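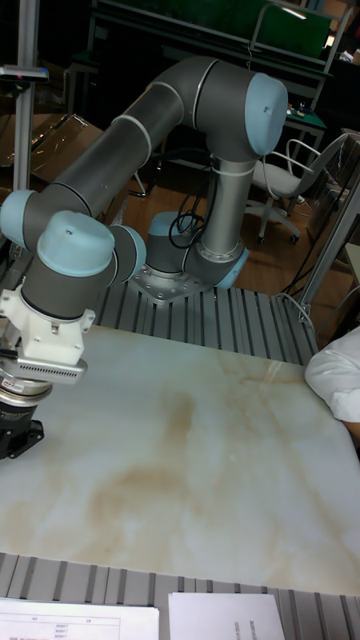 산속의 작은 여관은 언제 찾아가는 것이 가장 좋을까?

9월 중순부터 하순 사이가 가장 좋다. 여름 손님이 빠져나가 방을 고르기 쉽고, 낮에는 아직 햇볕이 따뜻하며, 주방도 문 닫을 때까지는 제철 재료로 바쁘게 돌아간다.

이렇게 딱 잘라 말하고 나니 조금 미안한 마음이 든다. 봄의 산장을 사랑하는 분들도 계실 테고, 눈에 파묻힌 창문 앞에서 코코아를 마셔야 비로소 여행을 온 것 같다는 분도 우리 독자 가운데 틀림없이 계실 것이다. 그래도 나는 몇 해째 같은 무렵에 같은 버스를 타고 조크스카(Zokska) 마을로 올라가는 사람이라, 이번만큼은 편을 좀 들어야겠다.

마을 정류장은 빵집 앞에 있다. 버스에서 내리면 다리가 뻣뻣해서 곧장 걷지 못하고 빵집 처마 밑에 잠깐 서 있게 되는데, 그러다 보면 꼭 자두 빵을 하나 사게 된다. 여관까지는 오르막이다. 짐이 많으면 전화를 해서 데리러 와 달라고 해도 되지만, 나는 자두 빵을 핑계 삼아 늘 걷는다. 빵을 먹으며 걷다가 숨이 차면 돌담에 앉고, 돌담이 차가우면 다시 일어나 걷는다. 그렇게 가다 보면 해발 1,652미터, 길이 한 번 크게 휘는 자리에 사도프스키(Sadowski) 여관이 나온다.

여관을 꾸리는 사람은 브로니스와바 리스(Bronisława Lis) 씨다. 간판에 적힌 이름과 성이 다른 것은 전 주인의 이름을 그대로 두었기 때문이다. "간판을 바꾸면 단골들이 길을 잃을 것 같아서요." 첫해에 내가 그 까닭을 물었을 때 리스 씨는 수건을 개면서 그렇게 대답했다. 그러고는 저녁에 수프를 먹을지 고기를 먹을지 물었고, 내가 망설이자 둘 다 주겠다고 했다.
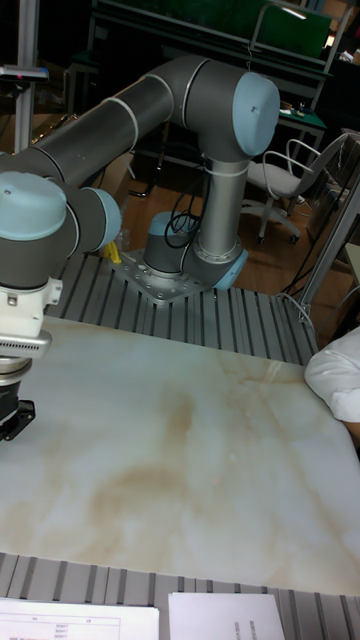 방은 여섯 개, 열쇠는 무겁다

객실이 여섯 개뿐이라 예약은 복잡할 것이 없다. 전화를 걸거나 편지를 쓰면 된다. 이메일도 받기는 하는데 답장이 늦다. 급한 분은 점심과 저녁 사이, 주방이 한숨 돌리는 시간에 전화를 거는 편이 빠르다. 원하는 방이 있다면 이때 꼭 말해 두시기를 바란다. 나중에 도착해서 바꾸려면 이미 누군가의 외투가 걸려 있기 마련이다.

나는 동쪽 끝방을 좋아한다. 방이 좁고 천장이 비스듬해서 아침마다 이마를 조심해야 하지만, 해가 능선을 넘어오는 순간 이불 위로 빛이 쏟아진다(커튼이 얇아서 늦잠은 포기해야 한다!). 조용한 방을 찾는 분께는 서쪽 모퉁이 방이 낫겠다. 계곡 물소리가 가장 작게 들리고, 책상이 있고, 의자도 오래 앉을 만하다. 계단 바로 옆방은 새벽에 산행을 나서는 사람들의 장화 소리가 그대로 들어오니 본인이 바로 그 새벽 손님일 때 권한다.

열쇠에는 주먹만 한 나무토막이 달려 있다. 주머니에 넣고 나가 버리는 일을 막으려는 것인데, 그래도 나는 두 번째 해에 그걸 배낭에 넣은 채 기차를 탔다. 소포로 돌려보냈더니 리스 씨가 말린 버섯 한 봉지를 답례로 보내 주어서, 아직도 누가 누구에게 미안해야 하는지 모르겠다.

아침은 길게, 저녁은 일찍

아침 식사는 서두르지 않아도 된다. 호밀빵과 버터, 훈제 치즈, 블루베리 잼이 나오고 달걀은 주문하면 그때 익혀 준다. 커피는 진하고 잔이 크다. 창가 자리가 비어 있지 않더라도 실망할 일은 아닌데, 먼저 산에 가려는 사람들이 금세 일어나기 때문이다. 나는 보통 그 뒤를 이어받아 한참을 앉아 있는다. 책을 펴 놓고 한 쪽도 넘기지 못한 날도 있다.

반면 저녁은 시간을 지키는 것이 좋다. 종이 울리면 모두 같은 솥에서 음식을 받는다. 9월에는 버섯 수프가 자주 오르고, 날이 궂으면 보리와 훈제 고기를 넣고 오래 끓인 것이 나온다. 채식을 하는 분은 예약할 때 미리 알리면 되고, 알레르기도 마찬가지다. 모르는 사람과 한 식탁에 앉는 것이 어색할 수 있겠지만 소금을 건네 달라는 말 한마디면 대개 풀린다. 작년에는 은퇴한 수학 교사 부부 옆에 앉았다가 우표 이야기를 밤늦도록 들었다. 우표에는 지금도 관심이 없지만 그 밤은 즐거웠다.

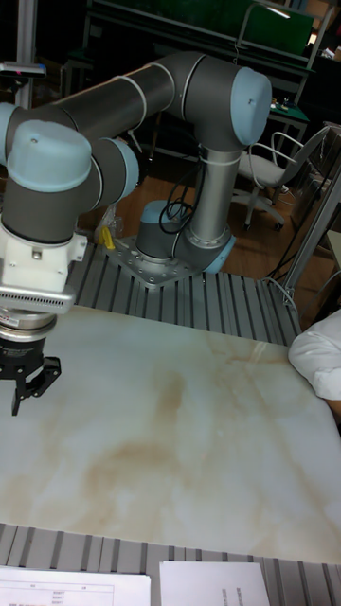 흰 대리석 무늬 상판 뒤편에서 뻗은 로봇 팔. 사진=브루우드(Brurwood)

어디까지 걸을 것인가

여관 뒷길은 워쿰스카(Workumska) 봉으로 이어진다. 정상은 2,408미터로, 맑은 날에는 여관 마당에서도 빤히 보여서 금방 다녀올 수 있을 것 같은 기분이 든다. 그 기분은 믿지 않는 것이 좋다. 숲이 끝나는 데서부터 돌길이 가팔라지고 바람을 피할 곳이 마땅치 않다. 정상에 가려는 분은 아침 식사를 도시락으로 바꾸어 달라고 전날 밤에 부탁해 두고 일찍 떠나시라.

나처럼 정상에 큰 미련이 없는 사람에게는 숲 가장자리의 풀밭까지 다녀오는 길이 알맞다. 왕복 2시간이면 넉넉하고, 중간에 샘이 하나 있다. 물통을 채우고 통나무에 앉아 있으면 아래 마을의 성당 종소리가 늦게 올라온다. 비가 온 다음 날에는 나무뿌리가 미끄러우니 바닥이 닳은 운동화는 집에 두고 오시기를.

걷는 것조차 내키지 않는 날도 있다. 그런 날은 마당의 긴 의자에 담요를 두르고 앉아 있으면 된다. 리스 씨는 손님이 아무것도 하지 않고 있는 모습을 아주 자연스럽게 받아들이는 주인이다. 가끔 콩깍지가 담긴 그릇을 말없이 옆에 놓고 가는데, 까도 되고 안 까도 된다. 나는 까는 쪽이다.

떠나기 전에 알아 둘 것들

올해 여관의 마지막 잔치는 2026년 9월 19일에 열린다. 저녁 식사에 마을 악사들이 올라오고 사과 케이크가 나온다고 한다. 이날 묵으려면 최소 이틀 밤을 예약해야 한다. 잔치가 지난 뒤에도 월말까지는 손님을 받으며, 그다음에는 지붕을 손보느라 한동안 문을 닫는다.

계산은 현금이 편하다. 카드 단말기가 있기는 하나 날씨를 탄다. 마을에 현금인출기가 하나 있으니 빵집에 들르는 김에 함께 해결하시라. 난방은 저녁에 들어오지만 새벽에는 방이 서늘해진다. 두꺼운 양말 한 켤레를 꼭 챙기고, 혹시 잊었다면 현관 옆 바구니를 살펴보시기 바란다. 리스 씨가 겨울에 뜬 양말을 거기서 판다. 내 것은 겨자색인데 발꿈치가 조금 헐렁하고, 이 글을 쓰는 지금도 신고 있다.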